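Storkdale market to change how fruit and vegetables are graded

Traders at the covered market in Storkdale will sort loose produce to a single set of grades from January, under rules published on 23rd November by the market company, Beyene. The rules replace three older schemes, one of which dates from before the market was roofed.

At present each stall decides for itself what counts as first or second quality. A box sold as seconds at one end of the hall may hold fruit that would pass as firsts at the other. Beyene says this has made prices hard to compare and has led to repeated disputes over returns from cafes and school kitchens, which buy by grade and often without seeing the goods.

Under the new scheme there are two grades and a reject class. Grade one allows slight marks on the skin, provided the flesh beneath is sound. Grade two allows bruising on a small part of the surface, uneven colour and irregular shape. Anything split, leaking or showing mould is rejected and may not be offered for sale, although it can still go for compost. Size is no longer part of the grade and will be stated separately where it matters to the buyer.

Each grade must be kept in its own container, with the category written on a card or sheet that stays with it. Handwriting is allowed. Printed labels were considered but dropped on grounds of cost, as most stalls change their stock daily.
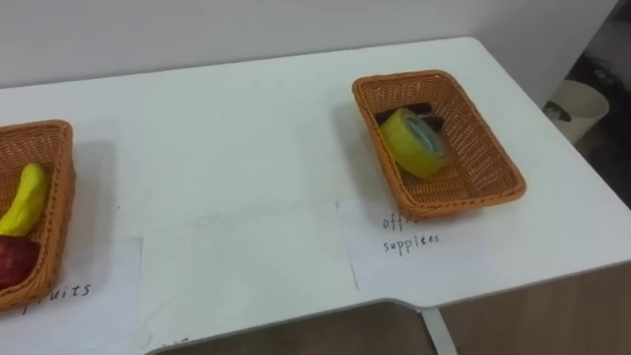
Valeriano Paredes said the wording on bruising was still too loose, and that two people working from the same page could grade the same pear differently. He asked for a limit in millimetres, as used in the rules for potatoes and onions.

Beyene has not ruled this out. Its guidance note, written by Annunziata Lombardi, states that fixed limits work well for round, firm goods but poorly for soft fruit, where a mark can spread between the morning check and the afternoon sale. The note advises traders to grade twice a day in warm weather and to move doubtful items down a grade.

Mixed storage is also covered. Bananas and apples both give off ethylene, a gas that speeds ripening, and should be kept apart from leafy greens and cucumbers overnight. During trading hours they may share a display if the hall doors are open.

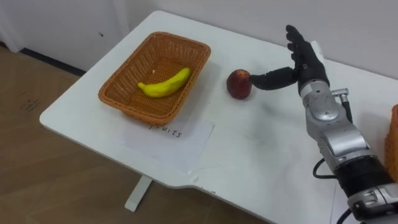

Costs and checks

The market has 32 stalls selling fresh produce, of which 13 took part in a trial over the summer. Beyene has set aside 4000 for scales, cards and training, and no charge will be passed on to traders in the first year. Checks will be made without notice. A first breach brings a written warning; a second brings a fee of 200.

The nearby market at Gronitz is not bound by the rules – it has a different owner – but traders who work at both sites may use the same cards.

Comments on the bruising limits should be sent in writing to Sumeya Wubshet at the market office. A revised table, if one is needed, will be issued before the scheme starts.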